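Redacted, and then what?

Wed 23 February

I put in a request to our council last summer for the papers behind the Drivis contract. Drivis, for anyone who has missed my earlier grumbling, is the firm that now runs the parking, the bus lane cameras and the residents' permit scheme. The reply came back last week. It ran to 54 pages, and a good part of it was black ink.
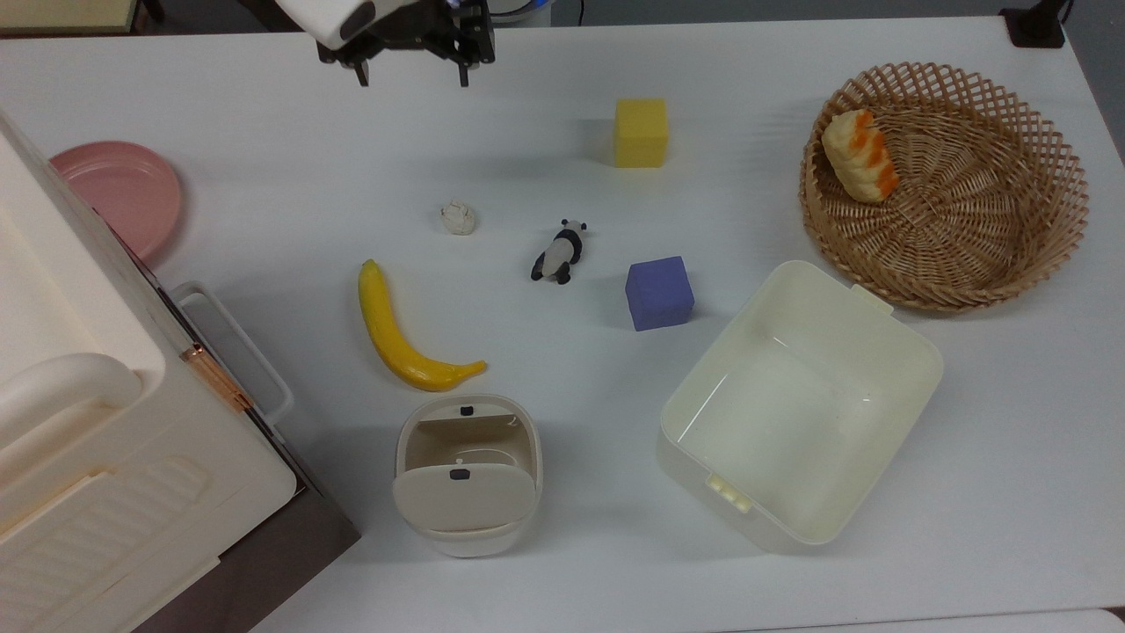
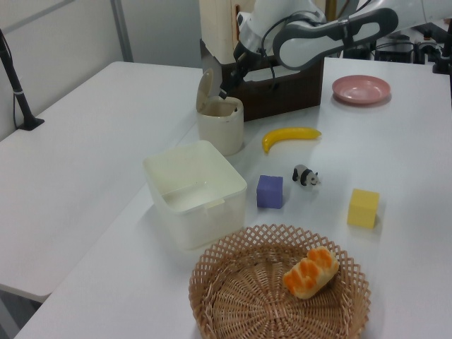 I have no objection to redaction as such. If a junior officer's mobile number is on an email, take it out. If a resident wrote in about her husband's illness to explain a late permit form, I have no business reading it. The law allows for all that and I think it is right that it does.

What I object to is the redaction of things that were already public. On page 6 the name of the losing bidder is blacked out. The losing bidder was Dokine. We know it was Dokine because the council put out a press notice at the time thanking both firms for their interest, and the notice is still on the council's own website. Somebody sat down with a marker, or the software version of one, and hid a name that anyone can find before the kettle has boiled.

It gets odder further in. There is a consultant's report by Sjöberg comparing the two bids. The headings have been left alone and so has the contents page, so I can see that there is a section called "Risks to the authority if income falls short". The section itself is a black rectangle with a full stop showing at the bottom. The section on staff uniforms is given in full.

The reason quoted for nearly all of this is commercial interests. That is a proper exemption, but it comes with a test. The council has to weigh the harm of publishing against the public interest in knowing, and it has to show it did the weighing. My letter has one sentence on it, which says the balance "was considered and found to favour withholding". It doesn't say what was put on either side. I have seen more working in a primary school maths book.

I wrote back asking for an internal review. The acknowledgement gave me a reference number, 2159, and told me my request would be looked at by an officer who had not been involved in the first decision. Good. I will wait and see.

Some people have told me this is a party matter, and that I only care because of who is in charge at the town hall. For the record, the last lot were no better. When they sold the Bakasura site they refused to release the valuation at all -- not a page of it -- and the councillors who now defend the black ink were the ones shouting loudest about secrecy. I have the leaflets in a drawer. One of them says "Open books, open doors" in green letters across the front.

I do think it does lasting damage, whichever party is doing it. People who would never have given the parking contract a second thought now assume there must be something rotten in it. There may well be nothing. The missing section might say that income could drop if more people took the bus, which would surprise no one. But once a page is blacked out, everybody fills it in for themselves, and what they fill it in with is usually worse than what was there. I have already been told in the post office queue, quite firmly, that it hides a payment to somebody's brother-in-law. I have seen no evidence of that and said so.

If the review goes against me I can complain to the Information Commissioner, and I will. I'm told it is slow. In the meantime the full council meets again before the end of the month and public questions have to be in by noon two working days beforehand. Mine is short. It asks why the name of a bidder was withheld from me when it is in the council's own press notice. I have left the Sjöberg report out of it for now -- you only get one question and one supplementary, and I would like an answer to something.

Filed under: Local politics, Council watch, Freedom of information

Contact | Copyright, all rights reserved | Back to top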